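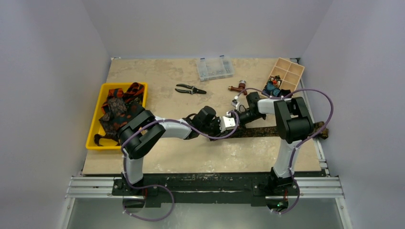

The two grippers close together over the middle of the table, with the yellow tray at the left. Each arm has its own purple cable.

Clearing a two-arm collision stop and finding the cause

This page covers the stop that our bench cells throw when the two arms come too close to each other. On the Mellia controller it shows up as fault 32, "inter-arm clearance." The same steps apply to the cells at Iltitz and to the older one at Gunduva, though the Gunduva pendant has the menus in a different order.

The most common version of this fault happens near the center of the table, where both arms can reach. The arms slow, both brakes engage, and the task program drops out of automatic. The arms stay where they were. Do not press Resume. Resume sends each arm back to the last point on its path, and it doesn't check the other arm first.

Before you touch anything

Press the emergency stop even though the arms are already holding. A small green light at the base of an arm means only that the arm has power. It does not mean the arm is safe to reach under.

Write down the fault number, the cycle count and the name of the task. The cycle count resets when you restart the controller, so get it now. On the stop that led to this page the count was 3,797, and we needed it later to find the right section of the log.

Look at the gap between the grippers from two sides. From above, a gripper hanging over the other one can look like it is touching when it isn't. If there is contact, go to "If the grippers are touching" below.

Backing the arms apart

1. Clear the emergency stop and put the controller in manual. Leave speed at the lowest setting.
2. Select one arm only. Start with the one whose gripper is higher.
3. Jog that arm straight up in table coordinates. Don't use joint mode here. A small turn at the shoulder becomes a large sideways swing at the gripper.
4. Stop when you have 4 inches of clear space between the two grippers.
5. Jog the same arm back toward its own base, then park it.
6. Select the other arm and park it the same way.

Watch the cables while you jog. The loop over the elbow is the one that tightens first, and the low loop at the base can catch on the rail. If a cable pulls straight at any point, stop and go back the way you came.

If the grippers are touching

Leave the emergency stop in. Have a second person support the forearm of the upper arm with both hands, then release the brake on that arm's wrist joint only. Move the gripper away by hand and let the brake set again. Never release the shoulder brake with the arm extended. The arm will drop.

After any contact, check both sets of fingers for cracks and run the finger alignment routine before going back to automatic.

Finding the cause

Open the log and go to the cycle number you wrote down. Look at the wait signals just before the fault. In our case the left arm was supposed to hold until the right arm reported clear of the center. The right arm reported clear on time, but it was reporting from a table offset left over from an earlier task. The controller had its gripper 14 mm farther to the right than it really was.

If the offsets match the current task, check these next:

Cable ties. A tie that has slid along the link can let the cable bunch up at the wrist and hold the arm short of its target.
Mounting bolts. Put a wrench on every bolt where the bases meet the front plate.
Items on the table. Cloth is the worst for this. A strip lying under an elbow can be dragged into the work area, and soft items don't trip the force limit until they are pulled tight.
Hand tools. Pliers and the like go back in the drawer before a run.

Returning to automatic

Load the offset file for the current task and confirm the date on it. Run one full cycle at the lowest speed with a hand on the stop button, then a second at half speed. If fault 32 comes back in either one, leave the cell in manual, tag it, and send the log to the Catacutan office with the cycle number in the subject line.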